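4.2 Collecting bimanual demonstrations on the Fiadzo board

We recorded all demonstrations at the Harkomdale site between January and early summer. The task board, which we call Fiadzo, lies flat in front of the robot and takes blue pegs, cylinders and a round part in matching holes and slots. Operators controlled both arms and both hands at once. Gisela Gallardo wrote the operator protocol and checked each recording against it.

The full set holds 3,007 episodes. We set aside 200 of them for validation and used the rest for training. An episode was dropped from the set if the operator paused for more than 35 seconds or if the arms touched each other. Lighting was changed between sessions so that a policy could not lean on the color of the board – under pink or purple light the white plates and the arms look much alike.

The starting layout also varied. Parts could stand on a plate or lie next to their slots, and the operator chose which hand went first. Figure 6 gives three views from the head camera.

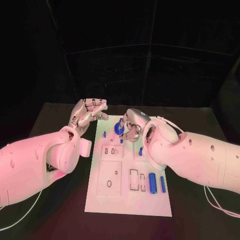
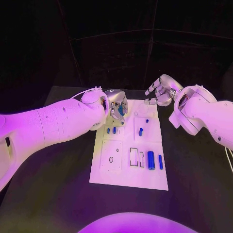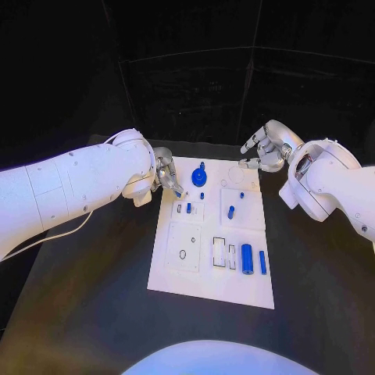 Figure 6. Head camera views of the two arms at the task board. Cylinders are at the lower right, beside the rectangular slots.

Each episode was labeled by hand with the start and end of every grasp. A grasp starts when the thumb and one finger first close on a part and ends when both have let go. Labels from two annotators were compared on 800 grasps, and where they differed by more than five time steps a third annotator decided. We then trained the Proltow policy on the labeled episodes with the same settings as in Section 3, except that hand joint angles were added to the input. The Brasberg baseline was given the same episodes without grasp labels.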